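Visita al centro de ensayos de Getholm: un día entre normas, simuladores y pelotas de tenis

Publicado el 14 de diciembre

Llevaba desde septiembre queriendo escribir esta crónica y, entre unas cosas y otras, se me ha ido acumulando el retraso junto con las libretas. La visita a Getholm la organizó nuestra asociación de técnicos de seguridad industrial, que cada otoño nos lleva a ver algo que no solemos tener cerca. El año anterior había sido la planta embotelladora de Bunau, que muchos recordaréis por el frío que pasamos en el muelle de carga, y esta vez tocaba algo más recogido, un centro donde se redactan y se prueban buenas prácticas para brazos robóticos que manipulan objetos pequeños.

El viaje fue largo, no lo voy a negar. Salimos de Tangen todavía de noche, con el autocar medio lleno y un café de máquina que sabía a cartón, y llegamos con el tiempo justo para recoger las acreditaciones y dejar los abrigos. Nos recibieron con bollos de canela (¡gracias, de verdad!) y nos repartieron un cuadernillo de 97 páginas que resultó ser el manual interno del centro. Confieso que en el autocar de vuelta me lo leí casi entero, cosa que no puedo decir de muchas normas que me toca aplicar en el trabajo.

La mañana fue para los documentos. El centro trabaja con una guía propia, que llaman la guía Zarnberg por el pueblo en el que se reunió el primer grupo de redacción, y que se apoya en las normas generales de seguridad de máquinas que todos conocemos. Lo que añade es una capa de detalle que en los talleres se suele resolver de palabra: quién puede cambiar la fuerza de cierre de una pinza, dónde queda anotado ese cambio, qué hay que repetir cuando se sustituye un dedo o una almohadilla, cuánto tiempo se guarda el registro de un ensayo fallido. Tienen 600 fichas de tarea escritas con el mismo formato, y cada una dice qué objeto se coge, de dónde sale, dónde se suelta, qué otros objetos hay alrededor y qué se considera un fallo.

Me gustó especialmente la parte de los fallos. En mi empresa anterior se anotaba «no coge» y se pasaba a lo siguiente, mientras que en Getholm distinguen entre no alcanzar el objeto, tocarlo sin sujetarlo, sujetarlo y perderlo, y mover por accidente algo que no formaba parte de la tarea. Esta última categoría dio para una discusión larguísima en nuestro grupo. Varios compañeros sostenían que rozar un objeto vecino sin desplazarlo no debería contar, y la gente del centro defendía que sí, que se anota siempre y ya se decidirá después si importa. Yo entré pensando lo primero y salí pensando lo segundo, sobre todo al imaginar ese vecino como un vaso, o como la mano de alguien.

Después de una pausa (más bollos) pasamos a la sala de simulación, que era lo que yo más esperaba. La guía pide que toda tarea nueva se ensaye primero en un entorno virtual, con la geometría del brazo y de la pinza correspondiente, y que no se pase a la máquina física hasta completar la serie. Para las tareas de mesa se usan cosas corrientes, fruta, pelotas, objetos de los que uno tiene por casa, y hay una regla que me pareció muy sensata: la mesa virtual no puede estar despejada. Tiene que haber objetos que no intervienen en la tarea, algunos cerca del recorrido y alguno medio tapado por el propio brazo. 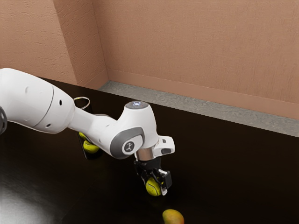 Nos explicaron también cómo se escribe la instrucción de cada ensayo, y aquí los que venimos de redactar procedimientos nos sentimos muy en casa. Si en la mesa hay dos objetos iguales, la ficha no puede decir simplemente «coger la pelota», tiene que decir cuál de ellas o declarar por escrito que vale cualquiera. Parece una tontería y, sin embargo, nos enseñaron una serie antigua que hubo que repetir completa por esa falta de precisión: 1665 ensayos que no se podían dar ni por buenos ni por malos, porque cada evaluador había entendido una cosa distinta. Desde entonces la instrucción la redacta una persona y la lee otra que no conoce la tarea, y si la segunda tiene que preguntar algo, la ficha vuelve atrás.

Otra cosa que apunté con dos signos de exclamación: las condiciones de luz y los acabados de las superficies forman parte de la ficha. Una mesa brillante y una mate se tratan como ensayos distintos, lo mismo que un cambio en el color de las paredes, y no se permite sumar los resultados de unas y otras en un solo porcentaje. Pregunté si no era un poco exagerado y me contestaron, con mucha amabilidad, que trajera yo los datos que demostrasen que lo era. No los tengo, claro.

Comimos en la cantina del centro, sopa de guisantes y un pescado al horno estupendo, y por la tarde vimos la zona de los brazos físicos desde detrás de la barrera. Poca sorpresa para quienes trabajamos en esto, aunque sí mucho orden. Antes de cada serie se leen en voz alta tres comprobaciones, que son la parada de emergencia, el límite de velocidad y la fuerza máxima de la pinza, y quien las lee no es quien va a lanzar el programa. El paso de la simulación a la máquina se hace con la velocidad reducida y con una persona al lado de la parada, aunque la tarea lleve meses funcionando en virtual. Los cambios de turno se firman en papel. Sí, en papel, y a mí que me perdonen los más modernos, pero me pareció muy bien.

Alguna pega le pongo a la jornada. La traducción del cuadernillo deja que desear y en el capítulo de mantenimiento mezcla «avería» con «incidencia» de un modo que puede dar problemas a quien lo quiera adaptar. Tampoco hubo apenas tiempo para hablar de costes, y a un taller pequeño como los de nuestra comarca le va a costar dedicar una persona a leer fichas ajenas. Propuse en el coloquio final una versión reducida de la guía, con las fichas de tarea y el registro de fallos y poco más, y quedaron en pensarlo.

He dejado el cuadernillo en la estantería de la sede, junto a las actas de Bunau, para quien quiera consultarlo. Os pido que lo devolváis sin subrayar (el mío ya está bastante subrayado). Y si a alguien le interesa adaptar el formato de ficha a su taller, que me escriba a la dirección de la asociación y le paso la plantilla que estoy preparando, todavía con huecos en la parte de iluminación.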